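3.2 Loose wiring inside moulded housings

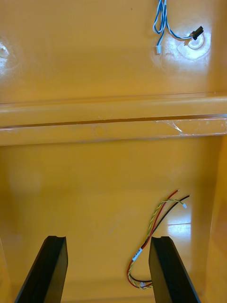 Figure 4. Interior of a yellow-orange moulded housing with a loose bundle of wires on its floor. A small white label band sits partway along the bundle; its printing is too small to read at this size.

3.2.1 What was found in the housings

The housings came to us through the Rimov sorting depot, where small equipment is opened before its plastic is sent for grinding. Of the 700 housings opened during the study period, 47 still held wiring that had been left lying inside. We treat these as a separate group. The plastic is otherwise clean enough to grind, but the wires must come out first, and the time this takes had not been recorded at Rimov before.

The bundle in Figure 4 shows the mix of endings that makes this group awkward to sort. Its red and black wires run side by side and end in bare or lightly tinned tips, while the yellow-and-green twisted pair ends in a small white connector. The depot's sorting sheet has one column for wires with connectors and another for wires without, and a bundle of this sort belongs in both. In the first weeks it was entered in whichever column the sorter thought of first -- a habit that made the early sheets hard to compare. From December onwards we asked for mixed bundles to be entered on a line of their own.

Labels were a second source of trouble. The sorters were told to keep any bundle with a label band and to put it in a paper envelope with the number of the housing written on the front. Bands with printing that could be read were copied out at the bench. The rest were passed to the Szekeres workshop, where they were looked at again under a magnifier. In 18 cases the printing could still not be made out, and these bundles were entered as unlabelled.

3.2.2 Ridges and ledges

The shape of the moulding also affects the work. Many housings have a raised step across the inside, as in Figure 4, with a rounded upper lip and a seam line beneath it. Grit gathers along seams of this kind and is not removed by tipping the housing over. We brushed along the seam with a stiff nylon brush after the wires had been lifted out, working from one side wall to the other, and then wiped the lip with a dry cloth.

Glossy surfaces were checked twice, the second time with the bench lamp turned away. Under direct light the highlights on smooth plastic can hide fine scratches and short clippings of wire. The Podumum grading scale, which we follow in the rest of this paper, allows up to 2 clippings in a housing before it is sent back for cleaning. Housings sent back in this way were graded again on the next working day and keep their original number in Table 3.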